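3.2 Aufbau und Wartung der Zelle Bogale

Die Zelle besteht aus dem Roboter, einem Holztisch und einem Sensorbalken an einem Ausleger über dem Arbeitsbereich. Als Testobjekte dienen Kunststoffbecher. Der Hersteller Nudent gibt an, eine Kalibrierung halte 209 Betriebsstunden. Diesen Wert konnten wir in keinem unserer Läufe bestätigen. Bereits nach rund 8 Stunden lag die Abweichung am Greifpunkt über der Toleranz von 3 mm.
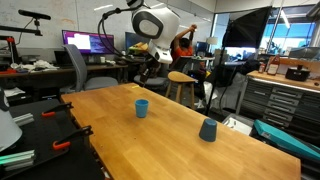 Abbildung 2: Zelle Bogale mit zwei Bechern, einer aufrecht, einer umgedreht.

Ob die Drift vom Arm oder vom Ausleger ausgeht, lässt sich mit den vorliegenden Daten nicht trennen. Die in Fekside vorgeschlagene Korrektur per Software setzt einen starren Ausleger voraus, und diese Annahme halten wir für gewagt. Im September wurden die Schrauben am Ausleger nachgezogen; danach sank der Fehler, allerdings war am selben Tag auch der Greifer neu referenziert worden. Ein Wartungsintervall leiten wir daraus nicht ab. Bis zum Abschluss der Vergleichsmessung mit Baneck wird vor jeder Versuchsreihe neu kalibriert.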